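3.2 Materials: boards, blocks and where they were kept

The study needed a sorting and placing task that could be set out on an ordinary floor, put away in a few minutes and set out again in the same way the next morning. Table-top sets were considered first. Most of those sold for nurseries use a deep wooden tray with straight-sided holes, and a block either drops in or it does not. We wanted something looser, where a block could be set down well, set down badly, or set down in a way that two people might judge differently. The set we settled on is made in small runs by Trilo and is sold as a play set for shared rooms. It comes as flat foam boards with shallow hollows in the upper surface, and coloured blocks in several shapes.

The boards are light and tend to slide on a hard floor when leaned on. Trilo supplies them without feet. We added feet under the boards used in the main sessions and left the spare boards as they came. Each board was numbered by hand on the front edge in black marker, so that the number could be read from where a person would sit or kneel. The numbers were used only for our own records. They did not give an order in which the boards had to be used, and people taking part were told so if they asked.

The hollows in the boards are shallow by design. A block set upright in one will stay there if the board is level, but the hollow does little to steer the block as it comes down. A block put down at a slant will rest on the rim, and may stay there or tip over. This matters for the scoring described in section 3.4, where a block resting on the rim is counted as placed but not seated.

3.3 The room and the storage

All sessions took place in one room on the ground floor of the Dierckx building in Vandodville. The room is used for other things during the week and could not be kept laid out. It has a light hard floor and open shelving, and the shelving stayed where it was throughout. We decided early on not to cover it with a sheet. An earlier pilot in a bare room had produced tidy results that did not carry over when the same boards were moved to a room in normal use, and we wanted the storage, the bins and the general clutter of such a room to be part of the setting from the start.

Three rules were kept for the layout. The board in use was placed flat on the floor with its numbered edge facing forward. Blocks not in use were to be kept off the board, either on a mat or in their bin. Items on the shelves were left as found, unless they stuck out far enough to be knocked. The third rule was the hardest to keep. The people who shared the room moved their own things in and out between sessions, and the contents of the bins changed from one week to the next. We noted the larger changes in the session log and did not try to reverse them.

Clear plastic bins were preferred for the storage of the blocks. In the pilot we had used lidded cardboard boxes, labelled on the lid, and a good deal of time went on opening the wrong one. With clear bins the contents can be seen from the floor. The drawback is that the bins look much alike from a distance, and on two mornings a bin belonging to another group was taken down and opened before the mistake was noticed.

Figure 1. Board 4 during a placement, with the open shelving behind.
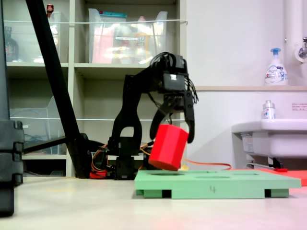 The same board was used for all of the placements reported in Table 2. We had meant to rotate the boards evenly, but small differences in the depth of the hollows came to light when they were measured at the end of the pilot, and mixing them would have made the counts hard to compare. The other boards were kept for practice and for the sessions described in section 5.

3.4 Scoring

A placement was scored once the block had been let go and had come to rest. Three outcomes were used. A block was seated if its flat end lay fully within the hollow. It was placed if it stayed on the board but touched the rim or lay on its side. It was lost if it came to rest on the floor or the mat. No score was given for speed. In total 1,994 placements were scored, in sets of either 40 or 50 depending on how long the room was free. Sets broken off early were left out, except for those in which only the final placement was missing, and these are marked in the log.

The prism blocks gave the most trouble in scoring. Their side faces are flat, so a prism that tips over tends to lie still, while a ball or a cylinder rolls clear and is plainly lost. A fallen prism may also lie across two hollows. After some discussion we scored all such cases as placed. The alternative, used by the Unden group for a similar set, is to score by the hollow nearest the block's centre. We tried this on 6 sets and found that it changed the totals very little, but it took much longer and the two scorers agreed less often.

Red blocks were scored with the same rules as the others. We mention this only because a reader of an early draft asked whether colour had been used as a cue. It had not — each hollow would take any block small enough to fit, and no hollow was tied to a colour.

At the end of each session the board was wiped, the blocks were checked against the list in the lid of their bin, and the mat was put away. Missing blocks were nearly always found under the lowest shelf. One was not found and was replaced from a spare set; the replacement is very slightly shorter, and the sets in which it was used are listed in Appendix B. The materials list was last revised on 2026-06-01, and the version given in the appendix is that one.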